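Folding T-shirts properly: worth it or not?
Laundry & Linen board — page 1 of 2

claypot_2090
Sceptical post, sorry. My sister swears by the Prara fold (sleeves in, thirds, stand it up in the drawer) and says her shirts come out with no creases. I've been at it since August and mine look the same as when I stuffed them in. Is there any evidence for this, or do we all like a neat drawer?

Elikem Asante
Posts: 1,133
Depends on the shirt. Thin jersey creases whatever you do. What matters is laying it flat and smoothing it before the first fold. Most people skip that and blame the method.

claypot_2090
I smooth it. I've smoothed it until my arms hurt.

nkocabas
Posts: 104
I don't buy the smoothing theory either. Gray T-shirt, white table, basket in the back corner. Have a look and tell me what a tidy fold is supposed to fix.
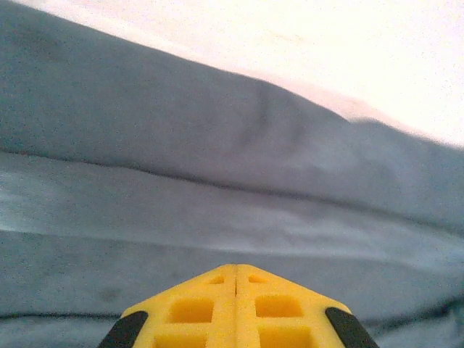
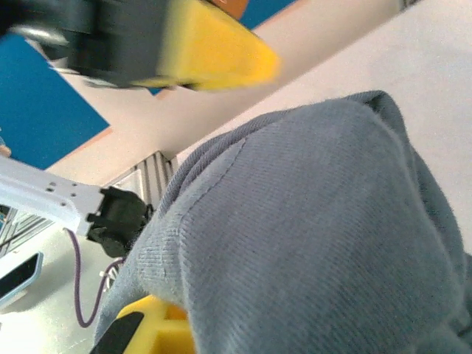
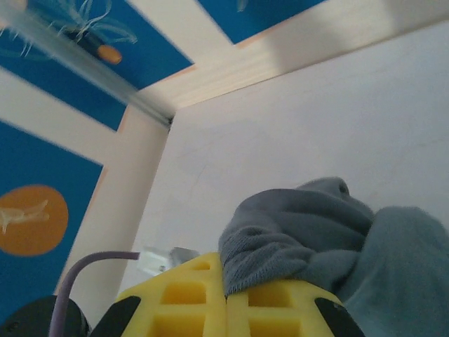
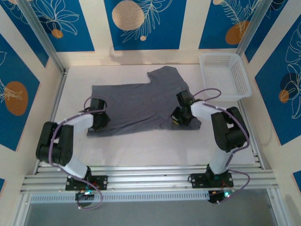

Last one: the gray T-shirt spread out on the table, still slightly wrinkled.

Elikem Asante
Slightly wrinkled is fine. You aren't ironing it for a wedding. And the second picture is a crumpled heap, so of course that one looks bad. Compare it with the flat one.

nkocabas
I did compare. Flat is better than a heap, I'll give you that. My point is that the wrinkles are there while it's flat, before anybody has made a drawer-sized square out of it. Folding won't take them out.

Soylu
Fold them warm from the dryer. End of problem.

claypot_2090
I line dry, so that's no use to me.

Soylu
Then give it a good hard shake before you hang it. Hem up, pegs at the side seams.

drawer_goblin
Has anyone tried one of those plastic folding boards? I paid for a Wevadix and it's a fancy piece of cardboard as far as I can tell. Every shirt the same size, every shirt still creased.

Elikem Asante
Same size is the whole point of a board — they stack. It was never going to press anything.

nkocabas
So we agree that folding is for storage and has nothing to do with creases. Took us long enough.

Elikem Asante
We don't agree. A shirt put away in a ball comes out worse. Leave one of each in a drawer for a week and post the results.

claypot_2090
Fine, I'll do it with two old gray ones. No smoothing on the ball.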